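Reading time: 4 min

Celtgate gray metal bin: a long, slightly obsessive review

I have bought a lot of bins in my life. Plastic totes that bowed, wire baskets that dropped small stuff straight through, a very pretty canvas thing that smelled like a wet dog by the end of May. So when I say I've been looking forward to writing up the Celtgate, please understand that I'm a person who gets excited about bins, and adjust your expectations!

It's an open metal box, matte gray, with sides that slope in toward the bottom. No lid, no dividers, no clever little pockets. I paid 38 dollars for it, and I almost didn't, because the Gumbridge is cheaper and looks nearly the same on a screen. In person they're not close. I had the Gumbridge on loan from Hubert Bachmann for a while and you could push the long wall in with your thumb (I did, several times, it's oddly satisfying). The Celtgate wall just sits there and ignores you.

The slope is the part I'd tell my friends about. With straight-sided bins I'm always fishing around in a corner for the last few pieces, bending my wrist back and scraping my knuckles. With the sides leaning outward you can come in at an angle and get right down to the floor without much fuss. Things also slide back toward the middle, which I didn't expect to care about and now care about a lot. Brackets and short bits of pipe do it nicely. Rubber feet don't, they grip the wall and stay put, so don't buy it for rubber feet.

I keep it on a pale wooden work surface and I was worried about the top getting chewed up. So far it's fine. I did put a thin sheet of cork under it for the first week, and then the cork slid around more than the bin did, so out it went. If your bench is nicer than mine you may want to be more careful - mine already had its share of dings.

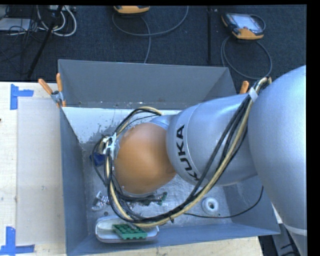

Pirmin Hämmerli wrote in to say that the matte finish is what sold him on his, after years of squinting into a shiny Reisinger under a bright lamp and picking up the glare when he wanted a washer. He also says he wipes it with a barely damp rag and nothing stronger, having dulled one patch with degreaser. Good to know, Pirmin, and I'm sorry about the patch.

I agree with him on the glare, by the way. Gray is a boring color for a bin and it's a great color for finding things in. Anything brass or orange or white jumps right out at you. Bare steel is harder, and plain gray parts are a pain, so for those I drop in a piece of light felt and fish around on top of that. It takes two seconds and looks a bit silly.

Now for the grumbling. It's loud! Drop a handful of bolts in from any height and the whole house knows what you're up to. The felt helps there too, but then you've got felt with oil on it, and you have to decide how you feel about that. I also wish it came with handles of some kind. Empty, it's no trouble. Loaded up with hardware I have to hug it, and a metal rim in the ribs is not my favorite way to cross a room.

And it doesn't nest as well as I'd hoped. I bought a second one thinking the sloped sides would let them stack up neatly like cups. They do go together, and then they really don't want to come apart again. I got them loose with a lot of wiggling and some bad language. A folded towel between them fixed it, so that's how they live when I'm not using the spare.

I looked at the Pernari too before I bought this one. Very handsome, rolled edges all the way around, and 177 dollars. If you have one and love it, write and tell me what I'm missing, I'd honestly like to be talked into it. For what I do, which is sorting mixed hardware and then putting it off until later, the Celtgate has everything I need.

Would I buy it again? I already did, see above. Get it if you pick parts out by hand all day and want something that won't flex. Skip it if you have a sleeping baby in the next room, or if you need to carry your bin up and down stairs.

Next up will be drawer liners, once the second batch gets here.

Contact | © 2021 | Back to top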